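公開見学会 実演エリア安全点検表(書籍取り扱い実演)

点検日:2021年11月12日
場所:Olla 棟 実演室
点検者:Uyên Đoàn
立会い:Mỹ Võ(Ginell 社 装置担当)
点検表番号:3681

記入方法:適=そのままで良い、要=直してから見学者を入れる、注=続けて見る必要がある。コメントは点検した人が自分の言葉で書いてください。日本語の間違いがあれば、事務の方が後で直して下さって大丈夫です。

A 入口と見学者の通路

A-1 通路の幅が90センチ以上ある 【適】
コメント:入口から柵の終わりまで測りました。一番狭い所は消火器の前で、ちょうど90センチです。ここに傘立てを置かないで下さい。

A-2 柵と装置の距離 【適】
コメント:床のテープから装置の台まで1060ミリです。10月の見学会のときと同じ数字です。

A-3 床のケーブルにカバーがある 【要】
コメント:受付側のカバーが短くて、端のケーブルが少し出ています。Gallardo 社の方に長いカバーをお願いしました。取り付けたら、この欄に名前を書いて下さい。

A-4 避難の案内が見える 【適】
コメント:文字は十分に大きいです。英語の紙も横に貼りました。

B 実演に使う本

B-1 本の状態が実演に適している 【注】
コメント:新しい本だけではなく、読み古した本も使います。古い紙背の本は表紙に傷が多く、ページの角も折れています。けがの危険はありませんが、紙の小さいくずが落ちると思いますので、回の間に台を拭いて下さい。

B-2 つかむ位置が本の端から外れていない 【適】
コメント:指は表紙の端の方をはさんでいました。本は斜めになりますが、これは装置の担当者に確認して、問題ないと言われました。
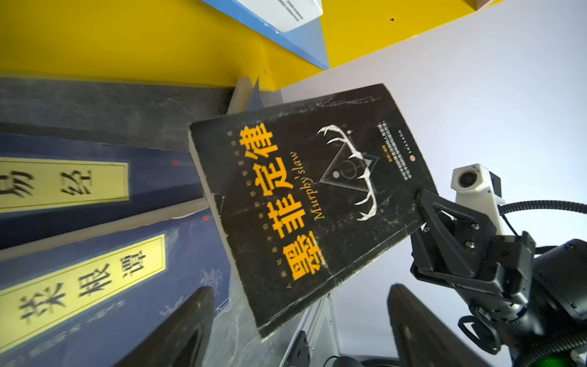 B-2 確認時。『墨菲定律』の端をつかんでいる状態。左に重なっているのは『易经』と『菜根谭』。

B-3 本が滑ったときに見学者の方へ落ちない 【適】
コメント:落ちる方向は装置の内側です。Mỹ さんと一緒に、電源を切った状態で本を手で落として確かめました。柵の外には出ませんでした。

B-4 題名の読み方の紙がある 【要】
コメント:中国語の題名が多いので、見学者から必ず質問があります。説明する人のために、読み方と簡単な意味を書いた紙を作って下さい。私は『菜根谭』を日本語で何と読むか分からなくて、少し困りました。

C 装置と動作範囲

C-1 動作中に手を入れる人がいない 【注】
コメント:練習のとき、倒れかけた本を直そうとして、説明員の方が一度手を出しました。とても自然な動きですので、怒ってはいけないと思いますが、危ないです。本が倒れても、必ず停止ボタンを押してから直して下さい。朝の打合せでもう一度言います。

C-2 停止ボタンがすぐ押せる 【適】
コメント:ボタンは2か所です。操作席と、柵の出口側にあります。両方押して、両方で止まりました。出口側のボタンは子供の手も届く高さですので、大人が一人近くに立って下さい。 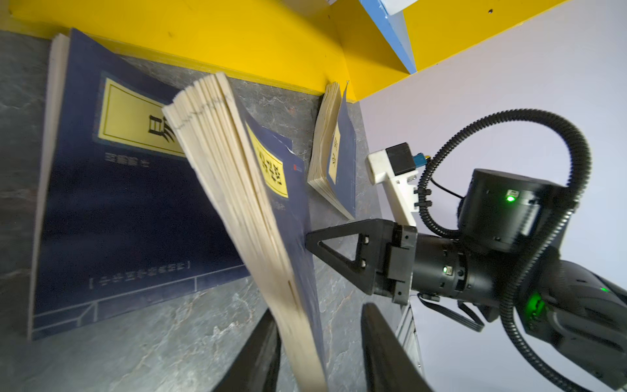 C-3 停止の後、勝手に動き出さない 【適】
コメント:ボタンを戻しただけでは動きません。操作席でもう一度、開始を押す必要があります。三回試して、三回とも同じでした。

C-4 ケーブルが動作のじゃまにならない 【適】
コメント:黒い蛇腹のケーブルは、腕の横で輪になって曲がっています。今の動きでは他の部品に引っかかりません。動作の速さを変えるときは、もう一度見て下さい。

C-5 ねじの緩み 【適】
コメント:指を止めているねじを Mỹ さんが工具で確認しました。緩みはなし。

D 本を立てて持つ動作

D-1 指の角が安全である 【注】
コメント:黄色い指は板金を曲げた形です。面は平らですが、端の方は、人の手が強く当たると痛いと思います。見学者が触る時間を作りたいという希望が Dalis 社の企画の方からありましたが、私は、実演が終わって電源を切った後だけにして下さいと返事しました。

D-2 厚い本でもページが破れない 【注】
コメント:紙背の厚い本は、ページが上の方へ扇のように開きます。上の端がもう傷んでいる本ですから、同じ本を長く続けて使うと、ページが取れるかもしれません。代わりの本を用意して下さい。
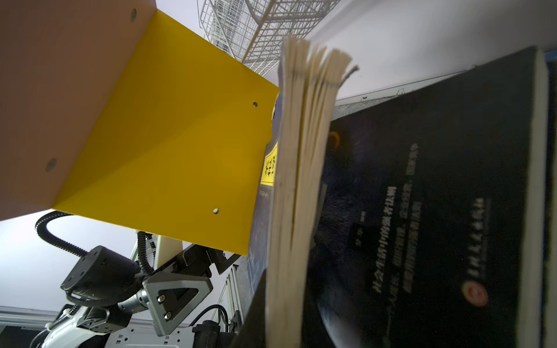
D-2 確認時。黄色い指に当たって立つ厚い本。右は黒い表紙の本。

D-3 上の金網のかごがしっかり付いている 【適】
コメント:手で軽くゆらして、外れないことを確かめました。中に工具や飲み物を入れないで下さい。

E 説明員の準備

E-1 説明の順番が決まっている 【適】
コメント:最初に安全の話、次に実演、最後に質問です。安全の話は短くても、省略しないで下さい。

E-2 写真撮影のお願いが掲示されている 【要】
コメント:「フラッシュ禁止」の紙がまだありません。文字だけだと外国の方に分かりにくいですから、絵も付けて下さい。

E-3 救急箱 【適】
コメント:受付の机の下。ばんそうこうが少ないので足しました。

全体の判定:条件付きで実施してよい
条件:A-3、B-4、E-2を直すこと。直した後、私かMỹさんに見せて下さい。電話でも構いませんが、A-3だけは必ず実物を見ます。

次の点検への申し送り:B-1の紙くずは、量が多いかどうか今日は判断できませんでした。一日の終わりに台の下も見て下さい。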